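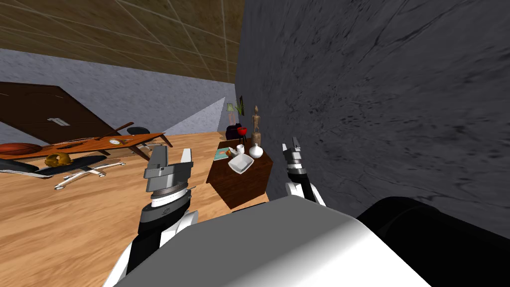 Section 3. Setting up a memorial page

Use this section after the family account has been verified (see Section 2). You will need the full name of the person who died, the dates of birth and death, and the notice text if one has already been written. You can save a draft at any point and come back to it.

3.1 Create the page

1. Sign in to Orkcombe and open the Notices tab.
2. Select New Memorial Page.
3. Type the name as it should appear at the top of the page. Put a maiden name in parentheses after the middle name. Put a nickname in quotation marks.
4. Enter the dates. If the family does not want the year of birth shown, check Hide Birth Year. The age will be hidden as well.
5. Select Save Draft.

Note: The web address of the page is made from the name you enter in step 3. Changing the name later does not change the address. If the first name was misspelled, delete the draft and start over.

3.2 Add the notice text

1. Open the draft and select Notice.
2. Paste or type the text. The full notice can be up to 700 words.
3. Fill in the Short Notice box. It holds up to 200 characters and is the part shown in search results and in the email sent to subscribers.
4. Select Check Text. Dates that do not match the ones entered in 3.1 are marked in yellow.
5. Correct the marked dates or select Keep As Written.

Caution: Text pasted from a word processor can carry hidden formatting that breaks the list of survivors into separate lines. Use Paste Plain if this happens.

The Short Notice is not sent to newspapers. If the family wants a printed notice in the Kurkley or Rafferty edition, use the Print Request form in Section 5. Print deadlines are set by the newspaper.

3.3 Add service details

1. Select Services, then Add Service.
2. Choose Visitation, Funeral, Graveside, or Private.
3. Enter the place, street address, date, and start time. The end time is optional.
4. Repeat for each service.

If you choose Private, the address and time are stored but do not appear on the page. Family members with a sign-in can still see them.

3.4 Set up the guest book

1. Select Guest Book and turn it on.
2. Choose Review First or Post Right Away.
3. Enter the email address of the family member who will approve messages.

With Review First, a message stays hidden until it is approved. A message that is declined is removed and the sender is not told.

3.5 Publish

1. Select Preview and read the whole page.
2. Select Publish.
3. Send the link to the family from the Share menu.

Caution: Subscribers are emailed as soon as you select Publish. The email cannot be called back. Confirm the service times with the family first.

If the screen shows Error 251, the family account has not been verified. Go back to Section 2.

Last updated March 9, 2021

Search this manual Enter keyword Go

Comments

Keyvan Rostami
Is there a way to move a guest book from one page to another? We had to redo a page over a spelling mistake and there were already messages on the old one.

Drutwood office
Keyvan, we had to ask support to do it. They wanted both web addresses. Don't delete the old page before you write to them.

mplk
3.2 step 4 marks wedding anniversaries in yellow too. Keep As Written clears it.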